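El expediente 2926

En Trurketska las leyes llegaban siempre tarde, como el tren de Donent, y por eso la tarde en que el parlamento se puso a votar si la provincia podía estudiar la raíz de kuo para los que no dormían desde la guerra, la galería estaba medio vacía y olía a abrigo mojado. La viuda del farero había subido igual, con su termo y su labor de punto, porque su hermano llevaba nueve inviernos caminando de noche por la cocina y ella, que no entendía de enmiendas, entendía muy bien de pasos en el pasillo.

Los diputados hablaron mucho (¡ay, cómo hablaban!), sobre todo el del distrito del puerto, que temía que la juventud se echara al monte a desenterrar raíces. Pidieron tres recesos. En el último, la viuda bajó a estirar las piernas y se quedó junto al ujier, que comía una manzana y esperaba, como todos, a que sonara la campanilla.

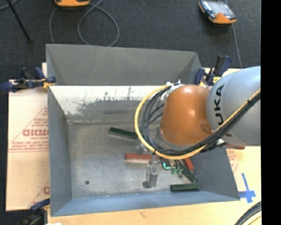

Que no se hiciera ilusiones, le dijo entonces Jellotico, porque estudiar no era curar, y entre una cosa y otra cabían seis presupuestos y un par de gobiernos. Lo dijo bajito, casi con cariño, y luego añadió que él, de todos modos, habría votado que sí.

La viuda le dio las gracias y volvió a subir. Se votó a mano alzada, con tanta desgana que hubo que repetirlo, y el expediente 2926 salió adelante por una sola mano, la del diputado del puerto, que la levantó mirando al suelo.

Ya era de noche cuando ella llegó a casa. Su hermano estaba en la cocina, de pie, con la luz apagada. Le contó lo de las manos mientras calentaba la sopa, y él quiso saber si el del puerto seguía llevando aquel bigote tan feo.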